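Posted in: Short Fiction

The Arm at Number Two

I should say straight off that I'm not an engineer. I do returns. When a Sadareo arm comes back in its box with an angry note, I'm the one who reads the note, and then I take the thing home and try to make it do whatever the note says it did. The pay's all right and I get to work in my slippers.

This one came from Ellusier, up past the reservoir, and the note was short. "It won't let go." That was all of it, in green biro, with the "won't" underlined so hard it had gone through the paper.

Now, an arm that won't let go is a real fault and not a funny one. They're small, these arms, but if a jaw shuts on your finger and stays shut you'll know all about it. We had a bad batch in April, 80 units, all with a controller from Prunumach that went deaf when it got warm. You'd tell it to open and it would just sit there holding on. The fix was a new bit of software and a sticker on the box. I was told very firmly that the fix had worked.

So I bolted it up in the bedroom, my only room with a decent table, and gave it the standard job. Pick up a pen, carry it across, put it in a mug. Over and over. The log starts at one and I go to bed when I'm bored.

It was lovely at it! I don't know why that surprised me. Down, close, up, across, open, clink. I'd fish the pen out, put it back on the table and off it went again. I had my tea beside it. I rang my sister and held the phone out so she could hear the clink, and she asked if I was getting out enough.

By midnight I'd got it down in the book as no fault found, which is what you write when you think the customer's daft. I left it switched on. You're not meant to do that -- there's a whole page about it in the Salem handbook, with a drawing of a man looking sorry -- but I wanted to see what it did when it got properly warm, and I'd be two steps away in bed.

I woke up at ten past three because the clinking had stopped. Well, there shouldn't have been any clinking. There was no one to take the pen out of the mug. I lay there working that through, and I can tell you it's a nasty little sum to do in the dark.

I put the lamp on. The arm was holding the pen over the mug, jaw shut tight, humming. I typed the open command. Nothing. I typed it again and the hum went up a bit, like someone breathing in. The log said 3390 and the numbers weren't moving.

I didn't pull the pen. I'd like some credit for that. I went for the switch at the wall, and the hum died, and the pen stayed exactly where it was.

It let go at breakfast, with the power still off. I heard it drop and roll. I wrote the whole lot down in order, then turned the power back on with my hands well clear and asked it, just the once, to start again from the top.

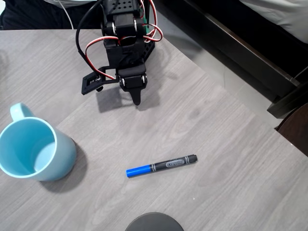

What I Told Them

I rang the office at nine and read them my notes. There was a lot of typing at the other end. They said a warm controller could hold its last position, yes, and a stiff gearbox might hang on a while with no power, yes, and had I perhaps been emptying the mug in my sleep?

I said I hadn't. They said people do all sorts.

They wanted it back by courier with "holds under load, intermittent" on the form, so that's what I put. I taped the lid down twice. Then I had to open it again, because I'd forgotten to put the customer's note in, and I read it once more while I was hunting for the tape.

There was writing on the back. Same green biro, much smaller, and I'd missed it completely the first time.

"It's all right in the daytime," it said. "Please don't leave it on to see."

I've asked for kettles next month.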